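Ovton Fold Set: README

Student robotics club dataset, second release
Maintained by Perrine Delaunay (data) and Derek Garside (code)

What's in it

The Ovton Fold Set is a collection of short recordings of people folding clothes with hand-held grippers. Members recorded it at home over two terms, finishing in March. We use it to train the folding policy for our two-arm robot, Velteo, and we're sharing it so other student clubs have something to start from.

The target was 4,000 episodes. After checking, 2,169 were kept. An episode is one garment, from lying flat to folded, recorded from both grippers at once. Failed folds are included if the recording itself is sound, and they're labelled as failed.

Folder layout

episodes/ has one folder per episode, numbered from 0001. Numbers of rejected episodes were not reused, so expect gaps.
labels/ has one CSV file per garment class.
splits/ has train, validation and test lists. The lists are split by home, so a bedroom in the test list never shows up in training.
tools/ has the loader and the playback script.

Each episode folder holds left.mp4, right.mp4, pose.csv and meta.json. Times in pose.csv are in seconds from the first video frame. Gripper opening is in millimetres, measured between the pads.

Garment classes

There are 9 classes: T-shirt, long-sleeved shirt, trousers, shorts, jumper, hoodie, puffer jacket, towel and pillowcase. Colour is a free text field and people were not consistent with it. One person's maroon is another person's purple. Don't train on that column without cleaning it first.

Puffer jackets are the hardest class we have. The fabric springs back after the sleeves are folded in, and a pad that closes on the outer layer alone will often slide off. The notes for this class ask for the jacket to be laid face up with both sleeves out and the hem nearest the person, and for the grippers to start open at the hem.

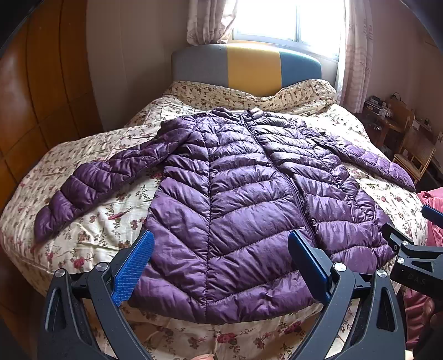
Entwistle Student Robotics Club — Soft Goods Team

Jackets were folded in this order: left sleeve in, right sleeve in, hem up to the collar. A few early episodes start with the right sleeve. These have "order": "R" in meta.json and the loader skips them unless you pass --all-orders.

Bedding was not standardized. Some homes had plain covers and some had prints, and we left it that way on purpose. Our first policy was trained on a plain grey table and did badly on anything with flowers on it.

Using the loader

Run python tools/load.py --class puffer --split train to get a list of episodes. Add --play to step through one with both videos side by side. The video is stored with the wide-angle view as recorded. If you need it flattened, calibration values are in tools/calib.json, but our own training code uses the raw view.

Known problems

Daylight from windows blows out part of the picture in many bedroom episodes.
The left and right videos can drift apart by a frame or two in episodes longer than a minute.
Zipper state (open or closed) was added late and is blank for the first release.
Hoodie labels don't say whether the hood was folded in — we plan to fix this.

Licence and contact

Free for teaching and student projects. Please credit the club and name the release you used. Labelling was done in Isiso, and the project export is available on request. Questions about missing or odd labels go to Perrine. For loader bugs, open an issue and tag Derek, with the episode number and the full error message.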